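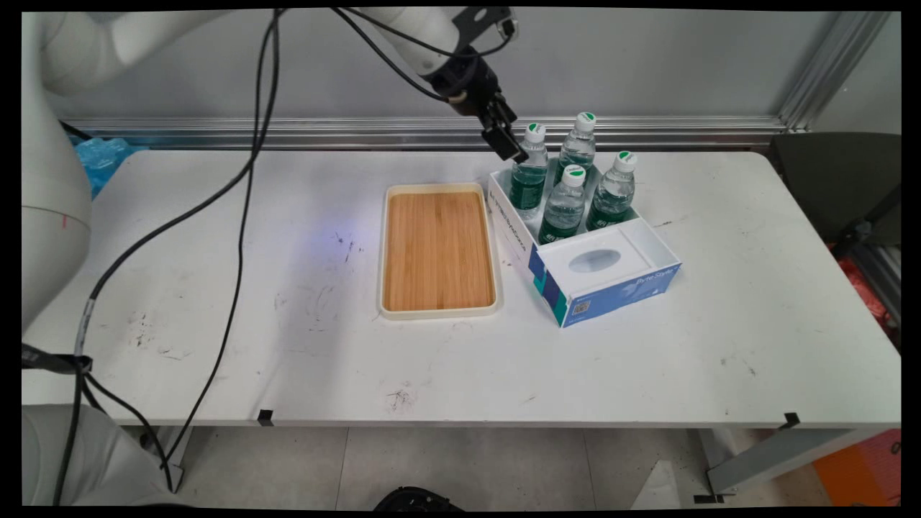 Zerlow will open a refill and bottle return service at its Mitivport depot in August, the company said. The service is meant for offices, gyms, small hotels and event organizers that buy drinking water by the case and have no easy way to send the empties back. Customers can order as few as four bottles in a white cardboard box, with clear plastic bottles, green labels and white screw caps, or as many as 200 in a single delivery. The driver who drops off the full boxes will take away the empty ones on the same visit.

Until now, Zerlow has collected bottles only from customers on its larger wholesale routes. Smaller accounts were asked to bring their empties to the depot themselves, and many did not have the time or the vehicle to do it. The company tested a door-to-door collection over the winter with 40 businesses in the Villalba district. At the end of the test, the district's smaller accounts were moved to the new schedule permanently.

"Most of the people we talked to wanted to return their bottles. They just had nowhere to keep them," a company spokesperson said. "A café with a narrow back room can't hold two weeks of empties. So we made the boxes smaller and the visits more frequent."

Under the new service, each customer chooses a weekly or two-week visit. Orders can be changed until 4 p.m. on the day before delivery, by phone or through the customer account page. There is no minimum contract. A deposit is charged on the first order and is returned in full when the account is closed and the last bottles have been handed back.

Bottles must be returned with their caps on. Labels can be left in place. Bottles that have been used for anything other than water should be kept apart from the rest and pointed out to the driver, who will take them separately for recycling. Crushed or split bottles are accepted, but they do not count toward the deposit.

Returned bottles will be sorted at the Mitivport depot, which has been rearranged over the past several months to make room for the work. A loading bay on the harbor side has been reopened, and the old dispatch office is now a storage room for flattened cardboard. Bottles that pass inspection go on to the Grelleck plant to be washed and refilled. The rest are baled and sold to a plastics processor.

The depot will be able to handle 3,000 bottles a day at the start. Zerlow has hired 17 people for the service, including drivers, sorters and two dispatchers, and has moved its evening shift to an earlier start - a change requested by residents of the streets behind the depot, who had complained of truck noise after 9 p.m.

Prices for existing customers will stay the same through the end of the year. New customers in Mitivport and Villalba can sign up now. Addresses in Grelleck will be added once the road work near the plant is finished, and the company will write to accounts there when it has a start date.

The public return counter at the depot will stay open to people who are not customers. It is open from 8 a.m. to 1 p.m. and accepts Zerlow bottles only.

About Zerlow
Zerlow bottles and delivers drinking water to businesses and households. Its bottling plant is in Grelleck and its main depot is in Mitivport.

Media contact
Zerlow Press Office, Mitivport depot
Interviews and depot visits can be arranged on request.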